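Two-arm cell update, Farnport shared shop. Long thread, mostly notes for the people who asked how the thing is put together.

The project is called Etico. Two small arms, one shelf, a pile of kitchen sponges. The job is to get the sponges off the floor and onto the shelf, sorted by color.

Where it stands now:

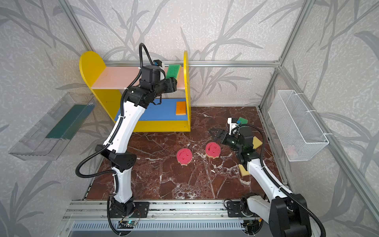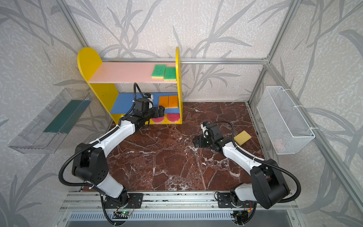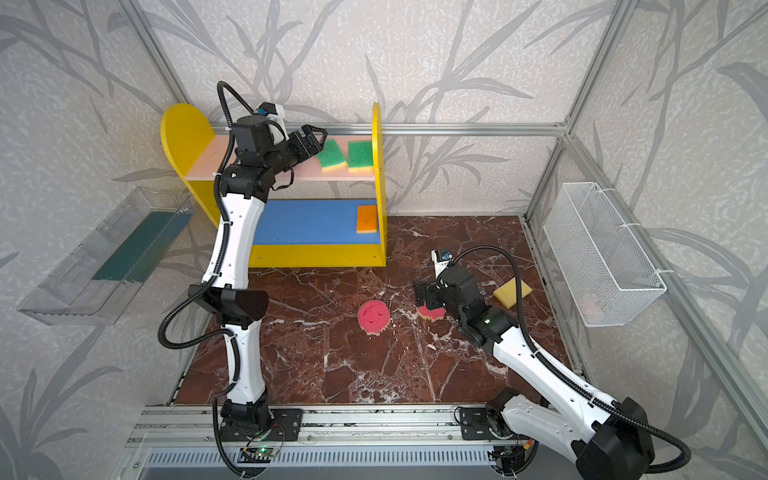
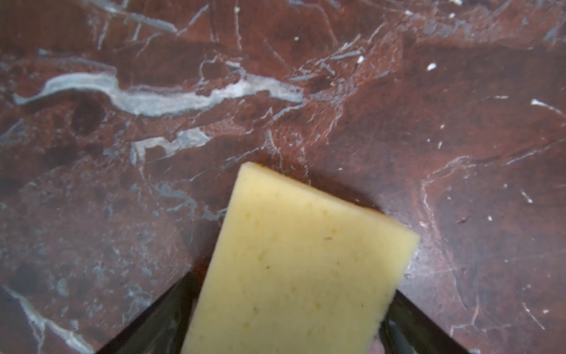
First three show the cell, last one is a wrist camera with the yellow sponge in the grip.

Rules for the sort: green goes on the pink shelf, orange goes on the blue shelf, pink goes on the bottom level under the blue one. I picked colors that don't match the shelf boards on purpose. I didn't want it learning "put it on the thing that looks the same."

Yellow has no home. It's the one the arms are supposed to pick up, look at, and put back down. That's the hardest part of the task by a wide margin and I'm still not happy with it.

Frame first. Aluminum extrusion, 920 mm on the inside across the front. I cut the rear crossbeam short the first time and had to buy another length. The offcut is now a shelf bracket somewhere else in the shop.

If you build one of these, put both arms on the same front rail and bolt them to it before you do anything else. I started with each one on its own clamp. Every time one clamp moved I lost a day of recordings.

The walls are lined with wallpaper with gray leaves on it. People keep asking if I'm decorating. A little, yes. I also wanted a background with some pattern in it, and the roll was on a markdown shelf at Zeltham for less than a can of paint.

The marble-pattern floor was chosen the same way and it has caused more trouble. White veins all over. From a wrist camera some of those veins look a lot like the pale edge of a sponge.

I ran two weeks on plain gray card to compare. Grasping was easier on the card. Then I put the marble back under it and the model trained on card fell apart, so I stayed with marble and recorded more.

Cables. The corrugated sleeves loop out wide at the elbow and that is intentional. I had them tied in tight in November and the left arm pulled its own camera plug out reaching for the top shelf. Twice.

So now there's slack at the elbow and slack again up at the wrist. The loop gets in the way of the fixed camera in some poses. I can live with that. A plug coming out in the middle of a run is worse.

White ties hold the sleeve to the link. I snip and redo them more often than I'd like. Buy the big bag.

Cameras: one fixed on the whole cell, one on each wrist. All of them go into the recording with the joint positions. The wrist views do most of the work close in and the fixed one tells it which side of the cell to bother with.

The blue and white mounts on the wrists are version five or so. Versions one through three sat too low and saw mostly gripper. Version four was fine and then I dropped it.

Recording count as of 2023-01-28: 1,632 runs kept. I threw out 162 more. Most of those were me. Bumped the bench, started too early, forgot to reset a sponge.

A "run" for me is one sponge, start pose to start pose. I used to record a full clear of the floor as a single run. If anything went wrong at the end I'd lose the whole thing, and I'd be annoyed enough to go home.

Shorter runs fixed my mood and also made the data a lot easier to sort through.

Who does what: the left arm takes anything going on the shelf. The right arm works the floor on its side and passes things toward the middle. The right one can't reach the far end of the top shelf without a pose I don't like the look of.

The pass is the slow part. Right arm puts a sponge down near the middle, backs off, left arm comes in. I tried a direct hand to hand pass for a while -- sponge held between both grippers -- and gave up on it. Foam squashes, nobody's gripper knows who has it.

Might go back to that one day. Not soon.

Shelf notes. Yellow side panels, rounded at the top. I rounded them after catching my knuckles on the square corners while resetting. The right panel is also a useful stop: push a sponge along until it touches and it ends up in the same place every time.

The top shelf fills from the right. Second green goes in beside the first. The first few tries it would set the second one down on top of the first, which technically counts as on the shelf, so I had to start scoring it by hand.

The bottom level is the awkward one. The blue shelf is right over it and the gripper has to come in flat. I lowered the approach by a finger's width and that got rid of most of the knocks.

The pink sponges are the worst shape. Scalloped rim, holes through them. If a finger lands in a dip in the rim the sponge turns as it closes. I was going to swap them for something plain and then decided the odd shape was the interesting bit.

Someone asked about finger pads. Plain black fingers, no rubber. Rubber gripped the foam so well that it wouldn't let go cleanly, and the sponge came back up with the gripper half the time.

Grip force: less than you'd think. A sponge weighs nothing. I turned the closing current down until it dropped one, then came back up a step.

The electronics are two small boards at the front, one near each arm, with the cables running down below the rail. It isn't tidy. The slotted panel under the rail hides less of it than I hoped.

I'd like to move the left board somewhere it can't get leaned on. That's on the list behind four other things.

Money, since it comes up every time. I'm not going to total it. The arms were the big cost and I bought them one at a time. The frame was bought secondhand from Ásgeirsdóttir, the shop fitters down the road, when they cleared out their back store. Sponges are cheap enough that I don't track them.

Training runs overnight on the shop's old desktop. It's slow and it's loud. It used to share a circuit with the laser and I only found that out after losing two nights.

Current results, last 200 tries with the arms running on their own: green is solid. Orange is fine unless it lands standing on its edge. Pink is up and down. I'm not putting percentages up until I've scored them all the same way.

Failures I see most: closing early, so the fingers push the sponge away. Going back to a spot where a sponge used to be. And the left arm waiting for a pass that the right arm thinks it already made.

That last one needs some kind of shared signal between them. At the moment each arm is just watching the cameras and guessing. I have a plan on paper involving one extra output for "done" and I haven't written any of it.

Side note on resetting. I do it by hand, and I try to drop the sponges from a bit of height so I'm not placing them. If you place them you place them nicely, every time, and the model learns nice sponges.

Also vary the lights. The shop has a window and I used to only record in the evening. First afternoon demo was bad.

For the two people asking about files: frame drawing and camera mounts will go up once I've redrawn the mount with the change I made by hand with a file. The shelf is easy enough to copy by eye.

Next up is more yellow. I want another batch where it starts half under the cable or right against an arm's own link, since it keeps ending up in those places anyway.

After that, new pads of foam for the orange ones. They're getting chewed at the corners.

Replies are open. I'm at the shop most evenings and I'll answer the wiring questions tomorrow when I can look at the boards while I type.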